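Staketti Tasting Table Cover, Horizontal Band Series

Home / Catering and Hospitality / Table Linen / Covers and Runners

Supplied by Gosling Institutional Supply, Skundutville
Item code: ST-85
Sold individually or by the case

Overview

The Staketti Tasting Table Cover is a woven cotton cover intended for canteens, staff rooms, school fairs, community halls and any other setting in which packaged food is set out for people to help themselves. It is heavier than an ordinary domestic tablecloth and is finished with a double-turned hem on all four sides. The cover is suitable for repeated commercial laundering and may be used on trestle tables, fixed counters and display benches.

The Horizontal Band Series is offered in several colourways. Pattern placement varies from one cover to the next, as each length is cut from a continuous roll. Customers who require two or more covers to line up across adjoining tables should say so when ordering, so that the lengths can be cut in sequence.

Sizing and fit

Covers are cut to the dimensions given by the customer. Measure the length and width of the table top, then add the desired drop to each side. A short drop is recommended wherever people will be seated or where trolleys pass close to the table. A full drop may be preferred for service tables, where stock is to be stored underneath and kept out of sight.

The cloth will shrink slightly in its first wash. An allowance for this is made at the cutting stage and customers should not add a further allowance of their own. Covers ordered before this practice was adopted can be identified by the plain white label, and replacements for these should be measured from the table and not from the old cover.

For round and oval tables, please send a paper template. Gosling does not cut curved covers from written dimensions alone.

Use with packaged goods

The weave has a slight texture, which helps to keep light foil and film packaging from sliding when the table is knocked. Covers may be used with or without trays and baskets. Unwrapped food should not be placed directly on the cloth.

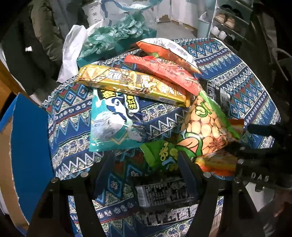 Colin Fairclough wrote to us that his lunch room had used a vinyl cover for years and that he had doubted a cotton one would last at a self-serve table. He reported that it had been through the wash every Wednesday since it was delivered and that the hem was still sound, although he would have liked a darker colour choice for the end nearest the coffee urn. He also asked whether the same cloth could be had as a narrow runner.

Runners are available on request in all colourways. They are priced by length and carry the same hem as the full cover. A runner may be laid over a plain cover to mark out a serving area, and can be changed during the day without clearing the whole table.

Accessories

Cover weights. A set of weighted clips in powder-coated steel, for outdoor use or for halls with ceiling fans. The clips fasten to the hem and do not pierce the cloth.

Verkix under-mat. A thin non-slip mat, laid between the table and the cover. It is recommended for laminate, glass and varnished tops. The mat may be trimmed with household scissors and should finish slightly inside the table edge. Do not launder the mat with the cover.

Storage sleeve. A zippered sleeve with a clear pocket for a name card. Each sleeve holds one cover, folded in quarters.

Setting up a self-serve table

Organizations ordering for the first time often ask for advice on layout. The following notes are drawn from our own installations and may be adjusted to suit the room.

Place the table where it can be reached from both long sides, if space permits. Set boxes and baskets back from the edge, and keep the tallest container toward the middle or the rear. Shallow open containers are easier for visitors to choose from than deep ones, and they make it plain to staff when stock is running low.
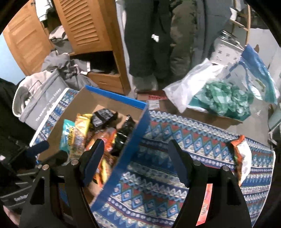 Goods containing nuts, milk or wheat should be grouped together and labelled with a card that can be read from a standing position. Where a contribution is requested, the price card belongs beside the cash tin — a separate card on each container tends to be moved about and lost. Restock from underneath the table and bring older goods forward at each filling.

Care instructions

Wash before first use. Machine wash warm with similar colours, using a mild detergent. Do not bleach. Tumble dry on low and remove while slightly damp, or line dry in the shade. Press with a warm iron on the reverse side.

Grease marks should be treated before washing. Apply a small quantity of dish soap, leave for 20 minutes and rinse in cool water. Sugar and soft drink spills should be blotted and rinsed as soon as practicable. Fabric softener is not advised, as it reduces the ability of the cloth to take up moisture.

Ordering and delivery

Orders of up to 2 cases are dispatched from the Skundutville warehouse. Larger orders are sent directly from the mill and require additional time. Orders for December functions should be placed early, as the cutting room closes for the holiday period.

Colour cards are supplied free of charge to schools, municipal offices and registered charities. Other customers may purchase a card, the cost of which is credited against the first order.

Covers cut to custom dimensions cannot be returned unless faulty. Covers in stock sizes may be returned unwashed in the original wrapping. Please quote the item code and your account number in all correspondence.

Telephone orders: extension 51, weekdays until 4 p.m.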